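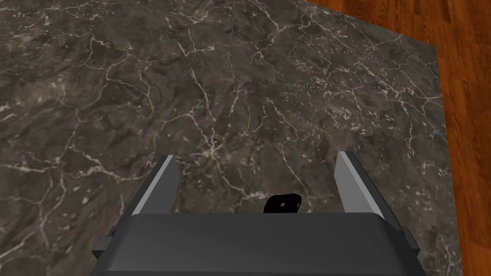

Sealing dark stone counters - yes, no, how often?

Home & Kitchen > Counters and Surfaces

pellston_k wrote:
We are redoing the kitchen and my wife has her heart set on dark marble with white veins. The yard we visited quoted us for a slab they sell under the name Tovley Dark, and a second one called Misside that has more brown in it. The salesman said to seal it once when it goes in and then every year. The installer he recommended said every six months. My brother-in-law has had marble for years and says he has never sealed his at all.

We cook every day, two kids, lots of tomato sauce and lemon. I don't mind some upkeep but I want to know what I'm signing up for. Also polished or honed? The price is the same either way.

Quintana wrote:
Honed. Polished dark marble shows every etch mark. Lemon juice sits on it for a few minutes and you get a dull spot you can see from across the room whenever the light comes in low. On honed you still get the etch but it blends in.

Sealing has nothing to do with etching, by the way. People mix those up all the time. Sealer slows down staining, meaning stuff soaking in. Etching is acid eating the surface, and no sealer you brush on will stop it.

drywall_dan wrote:
Disagree on honed. We had honed in the last house, dark gray, and it showed every greasy handprint. I was wiping it down all day long. Polished in this house and I'm much happier. Yes it has etched in a few places near the sink. I stopped noticing after the first winter.

pellston_k wrote:
Dan, is yours sealed?

drywall_dan wrote:
Once, by the installer. I do the water test now and then. Put a spoonful of water on the counter, leave it fifteen minutes, wipe it up. If the stone is darker underneath, it's time to seal. Mine has never gone dark.

marjo55 wrote:
The water test is the right way to decide. Any fixed schedule is a guess. Some of these dark stones are so dense that the sealer just sits on top and dries to a haze. That happened to me. I put on two coats because the bottle said to, and I spent a whole weekend getting the film off with more sealer and a white pad.

If you do seal, wipe off the extra before it dries. Work in small sections.

Agata Serra wrote:
I fabricated and installed stone for a long time before my back gave out, so I'll add a few things.

First, ask the yard what the stone is. "Tovley Dark" and "Misside" are trade names and tell you very little. A lot of what gets sold as marble is something else. Take a piece of the offcut home and put a few drops of vinegar on it. If it fizzes or leaves a dull mark, it's a calcite stone and it will etch in your kitchen too. If nothing happens after half an hour, it's probably harder than marble and you can relax.

Second, look at the veins. On heavily veined dark stone a vein can be a healed crack in the rock filled in with lighter mineral. That's normal. But some slabs come with fiberglass mesh and resin on the back to hold them together, and you want to know that before anybody cuts a sink opening. Run a fingernail across the veins on the front. If it catches all over the place, pick another slab.

Third, see the full slab and get your name on it. A small sample won't show you how uneven the pattern is. One end can be nearly plain and the other end all white lines.

Quintana wrote:
Good point on the sink cutout. Ours cracked at the front rail, right along a vein, two years in. The repair was 204 dollars and it's fine, but I can find it with my finger.

Agata Serra wrote:
The front rail is nearly always where it goes. It's the narrowest strip of stone in the kitchen and people lean on it. You can ask them to rod it - they cut a groove underneath and set a steel or fiberglass rod in epoxy. Some shops do it as standard, some charge, some will tell you it isn't needed. I would want it.

tk_renos wrote:
I'm going to be the one who says don't put marble in a kitchen with two kids. Get quartz. You never seal it and tomato sauce is a non-issue. I've pulled out more marble than I've put in.

drywall_dan wrote:
And quartz scorches if you set a hot pan on it. Everything has something wrong with it.

tk_renos wrote:
Use a trivet. You should be using one on marble anyway.

pellston_k wrote:
We looked at quartz. She didn't like it, and to be fair neither did I. The veins on the ones in our price range looked printed.

I got an offcut of the Tovley from the yard and did the vinegar test. It left a dull mark in under five minutes. So it's a real calcite stone and it will etch. I'm going to leave the piece by the stove for a couple of weeks and let the kids do their worst to it before we decide.

marjo55 wrote:
Smart. Half seal it. Put tape down the middle and treat one side, then spill the same things on both. Oil is the one to watch on dark stone. Red wine barely shows, but an oil stain leaves a dark patch that takes forever to come out.

bluejay_rd wrote:
What was the quote, if you don't mind? We're at the same stage.

pellston_k wrote:
1355 for the slab itself, then 127 for the sink cutout and 23 a foot for the edge. Template and install are separate and I don't have that number yet. It's a small kitchen, one slab covers it.

bluejay_rd wrote:
That's lower than ours. The place we use wants extra for an eased edge, which seems wrong to me. Is that normal?

Agata Serra wrote:
Eased is usually the included edge. Ask them what they do for free, and if the answer is "nothing", get another quote.

pellston_k wrote:
Update, 06/03/2018. The offcut has been through lemon, olive oil, spaghetti sauce, coffee and one marker. The marker came off with rubbing alcohol. The oil left a shadow on the unsealed half and nothing I can see on the sealed half. Lemon etched both halves the same, just like Quintana said.

We're going ahead with it, honed. My wife likes the matte look and I figure handprints wipe off and etches don't. Sorry Dan. I asked the shop to rod the front rail and they said they do it on every job.

drywall_dan wrote:
Buy a lot of microfiber cloths.

Priltau wrote:
Does the sealer brand matter? The shop sells one for three times what the hardware store charges.

marjo55 wrote:
Look for one that says impregnating or penetrating, and says marble on the label. Past that I've never been able to tell them apart. Try it on the offcut first, some of them darken the stone a shade.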